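The Chair, the Bag and 200 Tries

Ask the members of the Sydorenko student robotics club what they're building and you'll get a different answer from every corner of the room. Ask what they're doing this month and they all say the same thing: the bag.

The club is getting ready for the Hulter student challenge in April, where a robot has to handle ordinary things in ordinary rooms. So the students are showing it how, by hand, over and over. You hold a gripper in each hand, walk up to an office chair, and go for the orange bag on the seat. Simple, right? I tried it and fumbled the strap 4 times in a row!
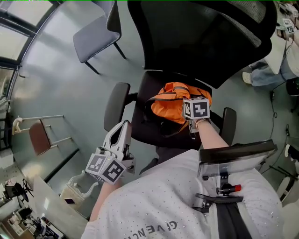

Two grippers, one orange bag: a club member reaches for the chair seat.

What surprised me is how physical it all is. I'd pictured a lot of typing. What I got was people on their feet, trading places, debating how to come at a chair from behind (mesh backrests start real arguments, apparently) and how far to reach past the armrests.

Tymofii Dmytriv, a second-year student, keeps the club's log, which they call Kametano. The goal for this task is 200 clean tries, and 1,000 across the whole project. "You start to notice your own hands," he told me. "I pick up my backpack at home and I think, oh, that was a good one." 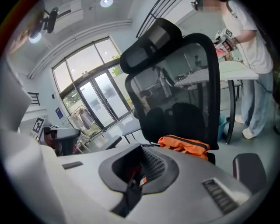
Room to get it wrong

The space helps. It's big and bright, with a tall wall of windows and trees outside, and there's enough floor for 2 teams to work without bumping elbows.

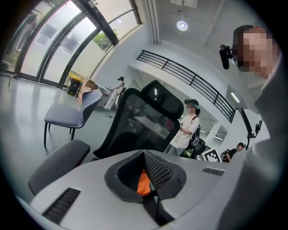
New members start on the grippers their first afternoon – no coding test, no waiting list. The software side, a program named Flundent, comes later for anyone who wants it. Plenty do. Dmytriv joined to meet people and now spends his evenings cleaning up recordings, and he's already talking about the next task, which involves a drawer.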